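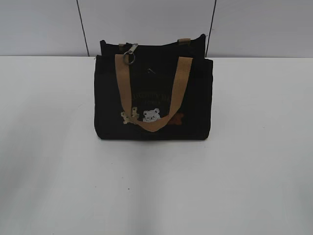 *The tote, handle side out, from the fixed camera.*

**Ticket:** Folov contact labels wrong on soft black items
**Project:** Grerkness
**Status:** reopened (sorry!)

OK, reopening this one because I closed it way too early. Short version for anyone new: Folov is supposed to look at the wrist view and label every moment as "no contact", "touching" or "holding", and we train the grasp policy on those labels. It's been great on mugs and boxes. On the black tote it falls apart, and it took me most of Saturday to work out how badly.

**What I ran**

The whole soft-goods set, 2,099 episodes, through the current Folov checkpoint with default thresholds. Then I pulled every episode where the label flipped between "touching" and "holding" more than twice. I expected a handful. I got 639, and when I sorted by object the tote was sitting at the top by miles.

First thing I blamed was Visser. We recalibrated the wrist mounts in February and I had a feeling the finger mask was off, which would mean Folov was reading bits of finger as bag (everything in this project is black, whose idea was that). So I went to the easy frames first, with the gripper open and nothing between the fingers.
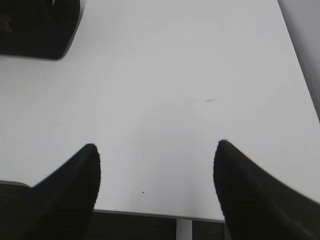
The mask came out fine. I overlaid it on a batch of open-gripper frames and it hugged both tips, even with a bit of motion blur on one side. Folov said "no contact" on all of them with high confidence. So Visser is off the hook, and please ignore my grumpy comment from the first time round.

**Second guess: exposure**

Black fabric on a white table is a rotten combination. Auto exposure does its best for the table and the fabric goes to mush. I locked exposure two stops up and re-ran a small batch. The flips dropped a little, but the white areas blew out and the box episodes got worse, so I've put it back to auto. The change is still on my branch if anybody wants to poke at it.

**Third guess, and I think this is the one**

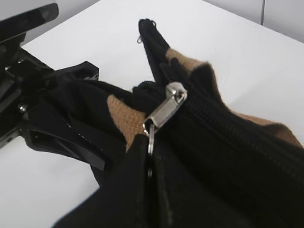

Folov decides "holding" from how the texture next to the fingertip moves relative to the finger. If they move together, it's holding. Lovely idea, but plain black cloth has hardly any texture to track, so the tracker hops to the nearest thing with some contrast and treats that as the object. On this bag that means metal hardware or tan material. Metal hardware swings. So the finger can have a perfectly good pinch on the cloth while the tracked patch wobbles about on its own, and the label goes holding, touching, holding, touching until the episode ends.

I dumped the tracked patches into Imard to check, and the patch centre was off the gripped cloth in nearly every flipped window I opened. I only looked through 40 of them by hand, so take "nearly every" as my impression and not a result.

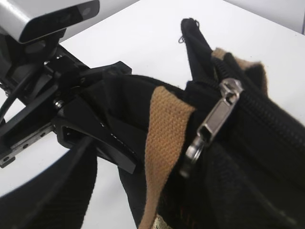 The fix I'm trying is dull but it seems to be working: limit the patch to fabric touching the finger mask, and knock down the weight of anything specular. I also want the tracker to use crease lines when there's no weave to follow. The worst case for this is the zip, where the pull is bright silver with a ring dangling off the end and the highlights win every time. The tan strap is a softer problem. You can see the diagonal weave clearly, so it tracks beautifully, but the finger is pinching a black fold beside it and the strap can slide independently of that fold. I don't want to ban straps outright, as some episodes grab the bag by one on purpose.

**Where it's at**

- Patch limiting is in, on by default for soft goods only
- Specular weighting is in, behind a flag
- Crease tracking is half written and slow as a wet week
- Retraining from the old checkpoint, evaluating every 1,000 steps

Could somebody leave the tote labels out of the shared training mix until I've re-exported them? The old ones are still in the Imard default view and they look completely normal unless you scrub through.

Also still open: whether we smooth the labels over time afterwards. I'm a bit against it. Smoothing would hide the flips, and it would also hide real slips, and the slips are half of what Grerkness is meant to be measuring. Happy to be argued with on that one. I'll post the new flip count under this once the run's done.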